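4.2 Planning around loose cords 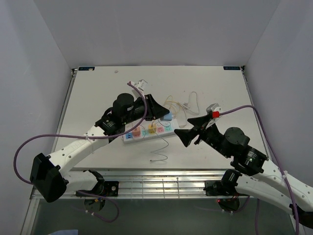
Figure 3. Bimanual workspace with power strip, adapters and cords.

Polora plans for both arms at once, and its cost map is rebuilt every time a gripper opens or closes. Rigid parts are easy to handle. Cords are the fun bit! In Figure 3 a yellow cord lies in overlapping loops behind the light blue adapter, and a planner that treats that tangle as a solid block loses most of its useful approach angles. We instead give each cord a soft cost that grows with predicted drag — an idea borrowed from our earlier Gridby planner. The search keeps up to 800 candidate paths and passes the best seven to the controller, which checks them against the other arm's motion.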